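Textile Conservation Workshop, Mesorano
Notebook entry, February, begun 9.40 a.m.

Sample 38, wool backing cloth, second trial of the madder dye bath. The first trial dried paler than the reference swatch and was not accepted.

The yarn was soaked overnight in soft water and entered the bath at 10.15. Temperature was raised slowly and held below a simmer for two hours. K. Sekiguchi took the readings; these are entered on the sheet at the back of this book. The bath was stirred by hand at each reading. One skein was tied too tightly and shows a light band near the knot. It is to be kept out of the matching set and used for wash tests.

D. Magyar compared the dried yarn with item 843 under the north window. The colour is close, though slightly too orange in the thicker strands.

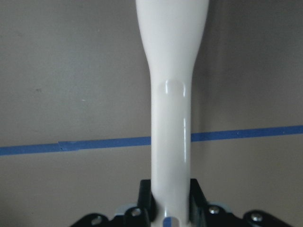
A little more chalk in the bath may correct this, and colleagues are asked not to change the madder supply until it has been tried. The jar from Fukuda is nearly finished and a new one has been requested.

Wash tests to begin once the skeins have rested. S. Kasprzak to cut the strips and label both ends.

Bath emptied 4.30 p.m.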